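4. Setting up the clear platform

Before you start, put the white top on the table and check that it lies flat. The Caltari platform is made of clear acrylic and it shows every mark, so please wipe your hands and the table first.

4.1 Take the protective film off both faces of the acrylic plate. Begin at one corner and pull slowly.

4.2 Fit the metal standoffs at the corners. Turn each one by hand until it stops, then give a small turn with the key. Do not use force.

4.3 Put the screws in and tighten them little by little, going from one corner to the opposite one.

CAUTION: Acrylic can crack near the holes. If you hear a clicking sound, stop and loosen the screw.

4.4 Look along the plate from a low position. A lamp over the table gives a bright line on the surface - move your head until the line is gone, and only then look for scratches.
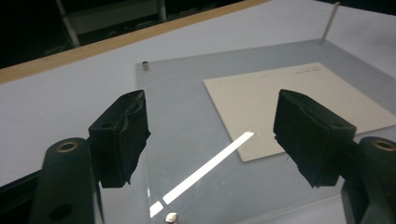
Fig. 3. Clear plate with standoff, rod and screw head

4.5 Set the two thin rods upright at the far side of the platform. They must not lean when you let go of them. If a rod leans, take it out, clean the hole and put it in again.

NOTE: Spare rods can be ordered with part number 1144. The older rods from Duvcombe are thicker and do not fit.

4.6 Lay the card flat on the platform, between the two rods. It should rest by its own weight, without glue or tape. 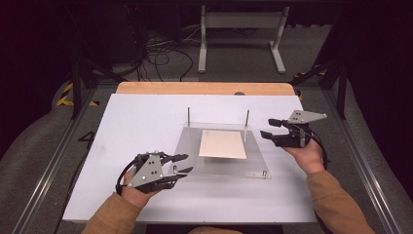 Jinenley Workshop - Table Equipment Group, guide 232

4.7 Check the position of the card from the front side of the table. If it has moved to one rod, lift it and lay it down again. Do not push it over the acrylic, as dust under the card makes fine scratches.

4.8 For cleaning use a soft cloth and water with a little soap. Never use alcohol or window spray - the plate becomes cloudy and this cannot be repaired.

Questions about this section go to Sigrun Eide. Text last checked 11th June.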